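Mokura Student Robotics Group
Progress report to the Sedgwick Fund
Report date: 28 August 2019
Grant awarded: £3,000

Summary

The grant pays for a student team at the Edex learning centre to build and train a two-armed household robot in simulation. The agreed task for this stage is door opening. The team can now drive the robot through a furnished virtual flat, bring either arm up to a door and save each attempt for later use. The door is opened in some attempts and missed in others. Object carrying has been put back to the next stage.

Work since the last report

The summer block ran for 4 weeks. The first week went mostly on getting the software to run on the centre's own computers. Two of the older machines could not cope with the furnished rooms at a usable speed, so students shared the better ones in pairs – one driving, one keeping the log. This was slower than planned but the logs are better for it, and we will keep the pairs.

Students saved 371 attempts at the door task. Each has a log entry giving the room, the arm used, the result and a short note. The notes show the same trouble again and again: the robot stops too far from the door, the student stretches the arm to make up the distance, and the fingers slide off the knob. Stopping closer and squaring up the body first has helped. Turning the knob is still harder than reaching it.

The control program, which the students named Zellero, was rewritten in August. The old version moved both arms from one set of keys and there was no easy way to hold one still. The new version lets the driver park one arm and work with the other. It also saves the arm positions along with the camera view, which the first version did not do properly. Attempts saved before the change have been kept in a separate folder and are not included in the figure above.

Attendance

Attendance was steady apart from the third week, when exam results came out. Two students joined late and were paired with more experienced drivers. One student has moved away and hopes to carry on with the written part from home.

Spending

Almost all of the £3,000 has now been spent or committed. The main costs were two graphics cards, a set of hand controllers, tutor hours and travel for students coming from outside the town. The controllers cost more than we had allowed, and we covered this by not buying the second large monitor. Receipts are in the folder sent with this report. No further money is requested for this stage.

Problems

The camera view takes getting used to. It sits on the robot and can be steeply tilted, and new drivers lose track of which way the floor runs. We now start everyone with ten minutes of plain driving before they touch the arms.

Saved attempts take up a lot of disk space. We have moved the older ones to an external drive and need a better arrangement before the next stage.

Next stage

The students will finish sorting the attempts by result and use the good ones to train a first model. We expect it to manage the approach to the door before it can manage the knob. A short demonstration for parents is planned at the centre, and the Fund is welcome to send someone. Object carrying will start once the door task works from more than one starting point.

Views from the door task

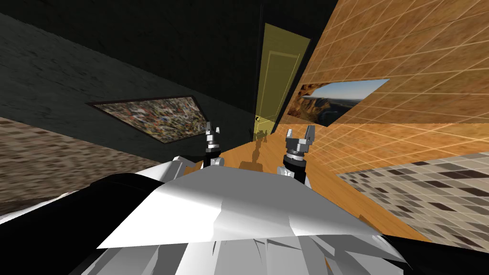
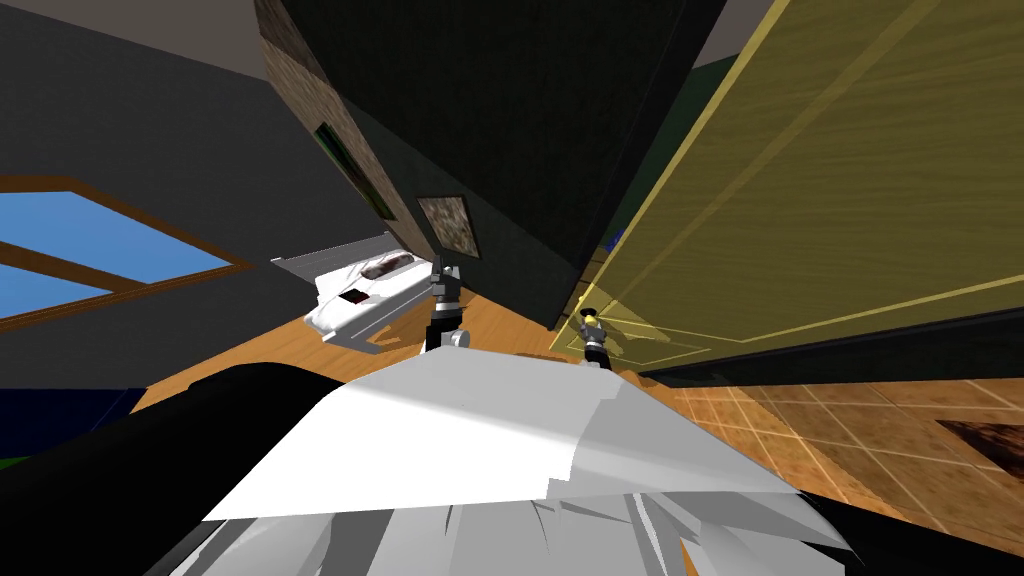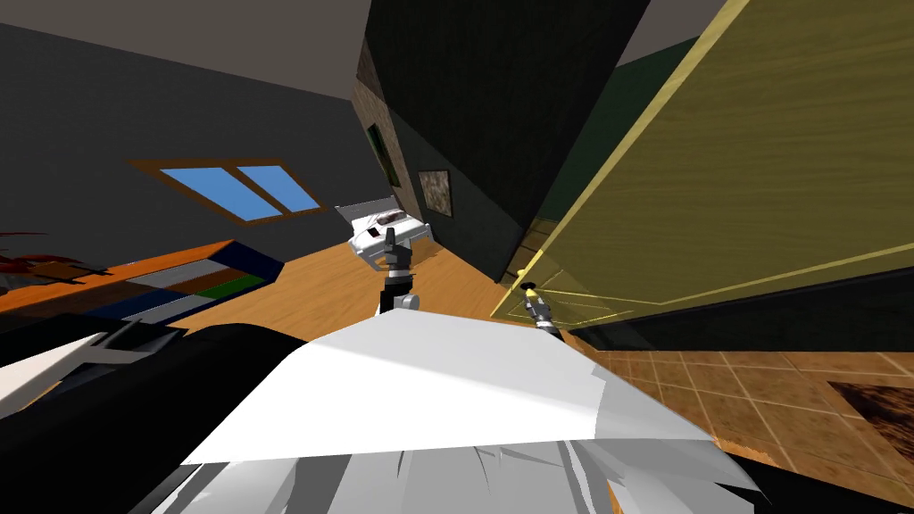

Simulated rooms from the door task, with both grippers in view. In the last picture the right arm is close to the knob.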